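Search the site

Feb 17, 2022
By Manju Vashisht

# Operator training records, Grewal equipment rental

## Summary

A table of training sessions run by Grewal for its own depot staff and for customers who rent powered access and compact earthmoving equipment. One row is one person on one course. People who took two courses on the same day have two rows.

The records were kept on paper sign-in sheets at each depot and typed up by Bimla Vashisht and me. There are 53 courses in the list, run from eight depots. Most of the courses are short, half a day or less. Only the telehandler and mobile platform courses run to a second day.

## Files

- `sessions.csv` has one row per person per course
- `courses.csv` has course codes, titles and length in hours
- `depots.csv` has depot codes and the region each one reports to
- `notes.md` has corrections made after the first typing

## Columns in sessions.csv

- `person_id`: a number given at typing. Names have been removed.
- `course_code`: matches `courses.csv`
- `depot`: where the course was booked, even if it was held at the customer's site
- `on_site`: `y` if the trainer went to the customer, `n` if it was held in a classroom
- `theory`: `pass`, `fail` or blank
- `practical`: `pass`, `fail` or blank
- `refresher`: `y` if the person had held the same card before
- `trainer`: initials only

A blank in `theory` or `practical` means the sheet had nothing written there. Do not read it as a fail. The Takis depot left the practical column empty for most of its first year, and the trainer there has since confirmed that the tests were held but the marks were not kept.

## Known problems

Some 20 rows have a course code that was retired before the course date. We left them as written. The likely replacements are listed in `notes.md`.

Skuketti was merged into Flarnen partway through the period. Rows typed before the merger keep the old depot code. If you are counting by region this makes no difference, but if you are counting by depot you will want to join the two.

Course length is the planned length. Sessions cut short by weather are marked only when the trainer wrote it on the sheet, and many did not. 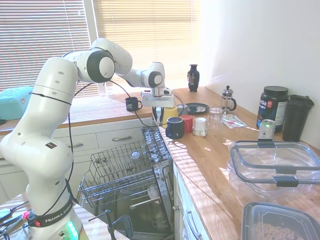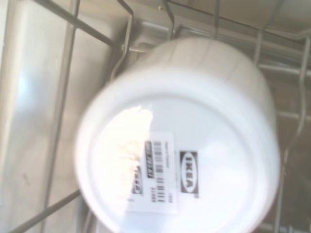

## Using the data

The table is fine for looking at pass rates by course and at how often people come back for a refresher. It should not be used to rank trainers. Customers with new crews were often sent to the same two people, and their rates are lower for that reason.

The files are UTF-8 with commas. Dates are year first. Open them with the depot code set to text, or the spreadsheet will drop the leading zero.

## Updates

The next typing round is planned for November. Corrections can be sent to Bimla at the Grewal office with the row number and the depot code. Please do not edit `sessions.csv` directly. Changes go into `notes.md` first and are copied over when both of us have checked the paper sheet.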